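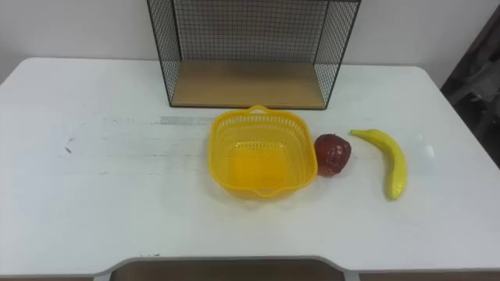

leakyroof replied:
No, the 505 is for the middle of the Kassab Stand only. Behind the goal is 370, same as the email said, if you scrolled past the bit about the club being a family. I don't love it either, but can we at least be cross about the right number.

pie_at_halftime
Posted 22/03/2024
Fair enough, I read it on my phone on the bus. Still cross. 505 to watch us pass it sideways until somebody gets bored and gives it away. Last season I was in the same seat, same pillar, for a good deal less, and we had a striker then.

leakyroof
We had a man who wore the shirt with a nine on it. Let's not get carried away.

cornerflagged
I'm going to be unpopular and say I think it's all right. Everything's gone up. The junior ticket is 149 and has stayed put, and mine gets more out of it than I do, mainly crisps. If they'd frozen the lot we'd be on here in October moaning that we hadn't signed a left back.

pie_at_halftime
We will be on here in October moaning that we haven't signed a left back.

cornerflagged
Well yes.

ex_groundhopper
What gets me is the booking fee. We used to queue at the window, get told the printer was broken, and go home with a ticket written out in biro. It cost nothing extra. Now it all goes through Stoltico and they take 2 quid per seat for letting me do the work myself. I've got four to renew in our row and I resent every one of them.

rowZ_regular
You could always ring up.

ex_groundhopper
I did. There's a recorded voice that tells you to use Stoltico.

muddytouchline
Has anyone managed to keep their seat on it? I logged in with the number off my old card and it offered me one in the Kassab Stand next to the away fans. I've sat by the halfway line since I was at school. I know the people round me. I don't know their names, obviously, but I know them.

leakyroof
You need to link your Udo points first. Go into your account, press "My Club", then the little menu on the right, then "existing holder". After that your old seat comes up with a lock on it. Don't press "choose best available" whatever you do, it lets go of the one you've got.

muddytouchline
I've pressed "choose best available".

leakyroof
Ah.

rowZ_regular
Email the ticket office before the window shuts. They sorted mine, took them a few days and they called me by the wrong name throughout, but I've got the seat.

pie_at_halftime
What are Udo points even for? I've been collecting them for two seasons and as far as I can tell I'm allowed into a draw to win a tour of the ground. I go to the ground. I know where it is.

cornerflagged
They count towards away tickets. That's how we got into the Forneditz game, which I would gladly have swapped for the tour.

ex_groundhopper
Forneditz away was the best day out of the season up to kick-off. Lovely town, proper chips. Then we had to go in.

tannoyhiss
Can I go back to the prices, because cornerflagged has been let off lightly. "Everything's gone up" is what the club wants us to say. The gate is the same, the telly money is what it was, and the Kassab people paid to have their name on the stand. So where does the extra go? It doesn't go on the toilets. I've been in them.

cornerflagged
Wages, I'd imagine. Lighting. The pitch, which was a bog for most of the winter two seasons back and now isn't. I never said I enjoyed paying it, I said I think it's fair. You can pay by the month if it's the lump that hurts.

tannoyhiss
You can pay by the month with interest on top. Read the small print under the instalments. By the end of it you've bought the seat and one of the legs of the one next to it.

cornerflagged
OK, I hadn't seen the interest. That is a bit rich.

tannoyhiss
Thank you. I'll be framing that.

pie_at_halftime
So is anyone really not renewing? We do this every spring. There's four pages of people who are finished with the place and then I see them all at the first home game, arguing about the new kit.

ex_groundhopper
I'm thinking about going behind the goal. Saves a fair bit, and I can't see much from where I am now with my eyes as they are. My brother won't move though. He says the sun gets in your face.

leakyroof
It's gets in your face for one match in August and then you don't see it again till Easter.

ex_groundhopper
I'll tell him that. He'll still say no.

muddytouchline
Ticket office have written back. They can see my old seat but somebody else has got it in their basket, and I'm to try again in the morning. If it's one of you lot, put it back.

rowZ_regular
Which row?

muddytouchline
I'm not telling you which row.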